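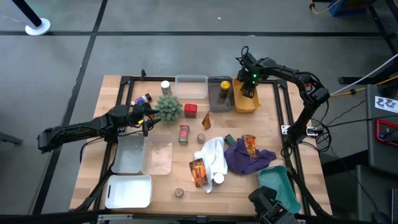
Where do spices come from?

Spices come from plants. They are the dried seeds, berries, bark, roots, and flower parts of plants that happen to have a very strong taste or smell, and most of them grow in warm parts of the world.

If you have ever opened the kitchen cupboard and sniffed your way along the little jars, you already know that no two of them smell alike. Cinnamon smells like breakfast on a cold morning. Black pepper tickles. Cloves smell a bit like a dentist's office, at least they do to me, and my sister says they smell like Christmas, so we have agreed to disagree. But they all started out as some bit of a living plant, with rain falling on it and bugs walking over it, a long time before they got to your cupboard.

Which part of the plant?

Let's start with pepper, because it's probably sitting on your table. Black pepper grows on a climbing vine that winds its way up trees and poles. The vine makes long dangly strings of small green berries, a little like skinny bunches of grapes. People pick the berries before they are fully ripe and spread them out in the sun, and as they dry they shrink and wrinkle and turn dark. Those wrinkly little balls are peppercorns! Next time somebody has a pepper grinder out, ask if you can look at a whole one up close.

Cinnamon is the bark of a tree. The farmer cuts young branches, scrapes away the rough outside, and carefully peels off the thin layer underneath. When that layer dries it curls up all by itself, the way a wet paper label does when it comes off a jar. A cinnamon stick is just a roll of dry bark, and cinnamon powder is the same bark ground up very small.

Ginger and turmeric look like roots (knobbly ones, with funny fingers sticking out), but they are really stems that grow sideways under the ground. The proper word for a stem like that is rhizome, and you say it RYE-zome. Turmeric is bright orange-yellow inside and it will stain your hands and your shirt and your grandmother's good wooden spoon, so wear an apron.

Cloves are flower buds, picked before they have had a chance to open. Look closely at a whole one and you'll see a stalk with a tiny round ball on top, and the ball is the flower, still folded up. Mustard, cumin, and nutmeg are all seeds. And then there is saffron, which is the thin red threads from the middle of a purple crocus. Each flower has only three of those threads and they are picked by hand, so you can imagine how long it takes to fill even a small jar. It is one of the most expensive spices you can buy.

Why do plants bother tasting so strong?

They aren't doing it for our soup! A plant can't run away when a beetle starts chewing on it. Many plants make strong oils and juices instead, and these can put off hungry insects or help keep mold away. Hot peppers are a good one to think about. The stuff that makes them burn is called capsaicin, and it bothers mice and squirrels and people, but birds can't feel the burn at all. Birds swallow the seeds whole and drop them somewhere new, so that suits the pepper plant very nicely.

How do spices get to us?

Hundreds of years ago spices went by camel, by donkey, and by sailing ship, and the trip from Asia to Europe could take many months. Pepper was so valuable that people sometimes used it to pay rent. These days spices mostly cross the ocean in big cargo ships, and they are cleaned, sorted, and packed before they get to the store. Drying is what makes the long trip possible, as mold needs water to grow and a well-dried spice has very little of it.

Try a sniffing game

You'll need a grown-up, a few spices, and a small cup for each one. Put a pinch of spice in each cup, close your eyes, and have your grown-up hold the cups near your nose, one after another. Don't breathe in too hard, especially with pepper, and leave the hot chili powder in the cupboard. Say what each one reminds you of before you try to guess its name. When I played this with the after-school group in Nirumdale we meant to stop after 20 minutes and we were still going when the parents came, and one boy was quite sure that the cumin was tacos.

Words to know
Bark: the outer covering of a tree
Rhizome: a stem that grows sideways under the ground
Capsaicin: the stuff in hot peppers that makes your mouth burn

Written by Kirsty Ashby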